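**Grellex hand gripper kit — worth it for laundry folding?**

Looking at the Grellex pair, 2905 all in with the software. Small workshop in Prellthorpe, we want to record folding for a two-arm setup. Tshirts mostly, maybe towels. Anyone used them for cloth? Do they get heavy?

**drirar_bench**

Had a pair since August. Fine on cloth, jaws open wide enough for a sleeve, bit clumsy on thin hems. Weight ok for 28 minutes or so then my wrists want a break. Cables are the anoying bit, tape them down.
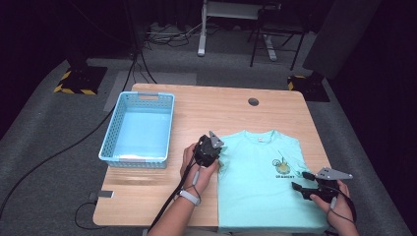
Start with thick cotton and do the sleeves first, body after. We threw out most of our first 100 goes, too fast. Slow down and the tracking holds up. Support answered in a day — can't complain at the price.

**Durán**

Never had the Grellex ones. Paid 210 for a secondhand single and it does me, but you can't fold with one obviously. Ask if they'll do a trial week, they did for a mate.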